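27 May 2023

Bench room, long table under the window. Continuing the tabletop work from February.

Wiped down with the Jikuletti cleaner, diluted as on the label, one pass with the grain of the cloth and one across. Let it stand while I did the shelf labels. The old labels had lifted at the corners and two had gone missing altogether, so I printed the lot again. The drawer for fixings is still called "misc" and still shouldn't be.

Table stays matte white. Emiliano Becerra asked again about a darker mat. I would still leave it. Small parts are easy to find on a pale top and it shows dirt early, so it gets cleaned more often than the old one did. The drawback is that the light isn't even across it.
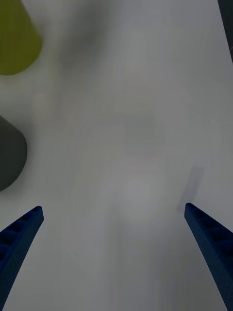 Lamp height: left at 151 cm above the floor. Tried it 12 cm lower in February and the falloff toward the near edge was worse, plus I kept hitting my head on the arm. If anyone moves it, please write the new height on the tape on the upright.

Agreed layout for now: middle of the table kept clear, things in use go to the sides, everything else back on the shelf by the end of the session. Wokosberg trays are for screws and clips only. I found a pencil sharpener and a dead battery in one of them this morning. Battery is in the recycling tub by the door.
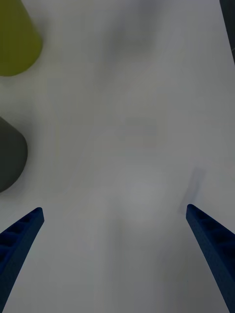
Raju order came in short. 28 tray liners on the slip, nearly all there, but the narrow ones are missing. Emiliano has the slip and will call them. Until then cut down the wide ones, they trim fine with the long scissors. Don't use the craft knife on the tabletop, even with card underneath.

Druvine pads for the table feet: fitted the front pair, the table no longer rocks when you lean on it. Back pair still to do, needs a second person to lift.

To do:
Back feet, with Emiliano
Rename the misc drawer
Check whether the cleaner leaves a film after a week
More tape for the upright
Ask about a blind for the window, afternoon sun gets as far as the second shelf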